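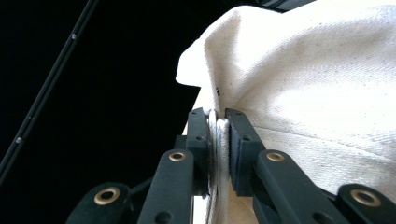 Ticket 746: Log entries sorting into the wrong order

Product: Vanero timeline module
Records: Revenue cutter Clivham, Wickramasinghe transcription
Status: Solved, one question left open

What's going wrong

Hello again, it's me with the smuggling logs. I've loaded all 498 entries from the cutter's log into Vanero and the timeline is coming out back to front in places. The worst one is a chase in August. The log has the crew spotting a lugger at eight in the evening, losing her in the dark, then coming up with her again at four in the morning and seizing the lot. On my timeline they seize her at four in the morning and then spot her sixteen hours later, which would be quite a trick!

The transcription is fine, I've been back to the scans and checked. Every entry in that chase carries the same date in the margin, exactly as it was written.

What I've tried

1. Deleted the August batch and loaded it again. Same order.

2. Changed the time column from "8 PM" to 20:00 and so on, in case the software was muddling mornings and evenings. No difference, and it took me most of an evening (I have since changed it all back).

3. Turned off automatic sorting. The chase came out properly, but then the harbour book from Trorkport, which I'd loaded alongside it, ended up in a lump at the bottom.

4. Switched the time zone setting to "none". I had high hopes for that one. Nothing moved.
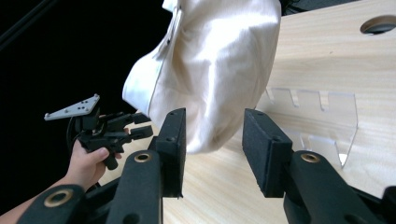
Black pads, with a brass-coloured grommet just below each.

Reply from support, pasted in so it's all in one place

"Does the log keep a ship's day? If it runs from noon to noon, the afternoon and evening entries come first under each date and belong to the day before by the ordinary calendar. Vanero assumes midnight to midnight unless you tell it otherwise."

Well, yes. It does. I knew perfectly well that sea logs did this and it never crossed my mind that the software wouldn't. I went and looked at the page headings and every one of them starts at one in the afternoon and works round to noon.

What fixed it

Under Source Settings there's a box marked "Day begins at". I set it to 12:00, picked "previous day" from the list next to it, and ran the sort again on the log only. The progress bar sat at 100 per cent for ages - don't close the window at that point, I did it the first time and had to start over.

The lugger is now spotted before she's caught. Better still, the seizure lines up with the harbour book, where she's brought into Trorkport later the same day. I'd had a note in my draft puzzling over why the two disagreed about the date of the spotting, and I've happily crossed it out.

Still open

There are 11 entries made while the cutter was laid up in harbour, and I think the master went over to the ordinary day for those. The page headings change and start at one in the morning. With the new setting their afternoon entries have all slid back a day, so a delivery of salt beef turns up before it was ordered.

Can I set the start of day for single entries, or do I need to split the log into two sources? I'd rather keep it as one if I can - the page references get messy otherwise.

Update, Sat 15 October

Splitting it is, then. I've moved the harbour entries into a second source called "Clivham in port", with the day starting at midnight, and the beef has sorted itself out. The page references did get messy and I'm fixing those by hand. Please leave the ticket open until I've checked the winter pages, as she was laid up again after Christmas and I haven't looked at those headings yet.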